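Leanne Crabtree holds the arm by the wrist and leads it down into the bin. She stops a little above the metal floor, shifts left, and closes the fingers on whatever is under them. Then she lifts, carries the item over the rim and lets go. One demonstration takes her 11 seconds when it goes well.

By lunchtime she will have done it 240 times.

Crabtree works for Cluteck, a small company that sells sorting cells to warehouses handling returned household goods. Her job title is demonstrator. She came to it from a packing line, and she says the two jobs are alike in most ways except that she now has to think about how her hands move.

"On the line you just grab," she says. "With the arm you have to decide where you're grabbing, and you have to decide it the same way a person would if they weren't deciding."

The hard items are the thin ones. A measuring spoon lying flat gives the fingers very little to close on, and a brush has to be taken by the handle or it swings. Objects close to the bin walls are worse, because the gripper has to come in at an angle and still leave room for its own cables.

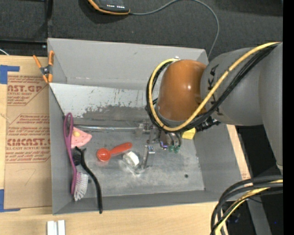
Cluteck used to write these motions as code. Bo-ram Baek, who runs the training group, spent most of two years on a program that picked up spatulas. It worked on the spatulas it was written for. When a customer called Kuvstead sent in a crate of kitchen tools with different handles, she had to start over.

Now the group collects demonstrations instead and trains a model on them. A new item usually needs 50 good examples before the arm can pick it up without help. Some are led by hand. Others are done from a desk across the room, with a pair of hand controllers and a video feed, and the arm follows along with a short delay.

Baek prefers the remote sessions. The operator sees only what the cameras see, so nobody can lean over and use information the robot won't have. Crabtree likes leading by hand. She can feel when the fingers touch the floor of the bin, and she says her remote grasps come out too careful — she slows down near the end, and the trained arm learns to slow down too.

Both kinds go into the same set. Baek throws out 3 runs in a typical session, mostly ones with a long pause in the middle.

The items are moved between runs, and Crabtree does that herself. She tips a few into the corners, turns a brush over, and takes hold of the wrist again.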